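# The Long Life of Corduroy

The bed is where most folding gets done. Tables are the right height and have the right surface, but they are usually covered with mail, and a bed is wide enough to hold a full basket of clean clothes with room left over for the piles. At the Viline mending room, which takes up the ground floor of a former shoe store, the worktables are set at mattress height for that reason. People who come in for the evening classes tend to stand at them the way they stand at home.

The July class is on corduroy. It seems an odd choice for the hottest part of the year, but July is when winter pants come out of the back of the closet to be looked over. The seams can be checked, the knees patched and the whole lot folded away again before August, when the mending room gets busy with school clothes and there is a wait for everything.

Corduroy is a cut-pile fabric. Extra threads are woven into a plain or twill ground, then sliced and brushed so that they stand up in rows. The rows are called wales, and the fabric is sold by the number of them in an inch. A wide wale might run to four or five. A fine one, often called pincord or needlecord, can run to 16 or more, and from across a room it can pass for plain cotton. Most pants sold now fall between the two.

The pile is what makes the cloth warm, and it is also what wears out. It goes first at the knees and the seat, then along any line where the fabric has been creased the same way for years. A pair of pants that has spent ten winters folded along the same line will show that line when it is opened up, as a pale stripe where the pile has thinned down to the ground weave. Color goes too. Blues turn grayish, browns go toward tan, and the seams often stay darker than the cloth on either side of them.

The class begins with washing, since a lot of the damage is done there. Turn the pants inside out. Close the zipper. Use cool water and a short cycle, and keep towels out of the load, because corduroy holds on to lint and a towel will give it plenty. Take the pants out of the dryer while they are still a little damp and smooth the wales with the flat of the hand, in one direction only. Ironing is done from the back if it is done at all, with a thick towel underneath so that the pile has something to sink into.

Folding comes after that and takes up more of the evening than people expect.

The method taught at Viline is simple. Lay the pants flat and bring one leg over the other so the seams sit together. Pull the crotch point in so the long edge is straight. Then fold up from the hem, in thirds for adult sizes and in half for small children's, and stop before the fold lands on a knee. The finished piece should be a rectangle that can be picked up by one edge without coming open. Next season, fold from the waistband down, which puts the creases in different places. 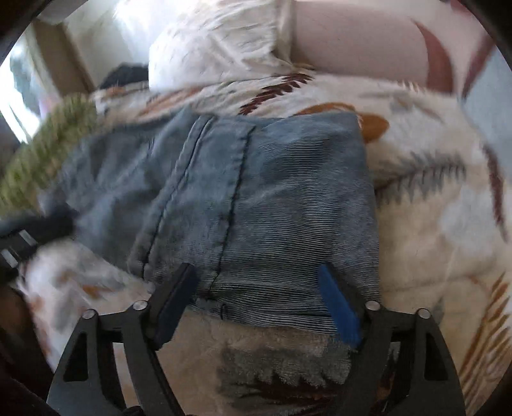
Hisametti would rather skip folding altogether and says so at every class, arguing that corduroy should hang from the hem with the weight of the waistband pulling it straight, and that a drawer is "where good pants go to get a stripe across them." It is a fair point for anyone with closet space. A hanger with padded clips leaves little mark if the clips are moved now and then. In a small apartment with one rod shared by two people, the drawer usually wins.

For storage, the mending room recommends a loose stack, no more than five or six pairs high. The heaviest go at the bottom. Wide wales need more room than fine ones and should be near the top, where nothing presses them flat. Plastic bins are fine if everything is fully dry when it goes in. Cotton bags are better in a humid house. Cedar blocks help with smell more than with insects, and they should not touch the cloth directly, as the oil can leave a spot.

Repairs are a matter of taste. A worn knee can be patched from behind with a piece of plain cotton, stitched down through the valleys between the wales so the thread disappears. That takes an hour or so for a beginner. It can also be patched from the front with a contrasting fabric, which is quicker and stronger and makes no attempt to hide. If corduroy is used for the patch, check the nap before cutting. Run a hand up the leg and then down it. One way feels smooth and the other way drags a little. A patch set in the wrong way will look like a different color, even when it came off the same bolt.

Scraps are kept. The mending room has a cabinet of them, sorted by wale and then by color, and the blues take up the most room. Anyone in the class can take what is needed for one repair. Larger pieces are sold by weight from a bin beside the door, and a bagful is enough for the back of a cushion or a child's vest. Pants that are past mending are cut up for the same cabinet, with the legs opened along the inseam and the pockets saved whole, since a ready-made pocket is useful to somebody sooner or later.

The corduroy class costs $15, with thread and needles included. Bring one pair of pants, washed and dry.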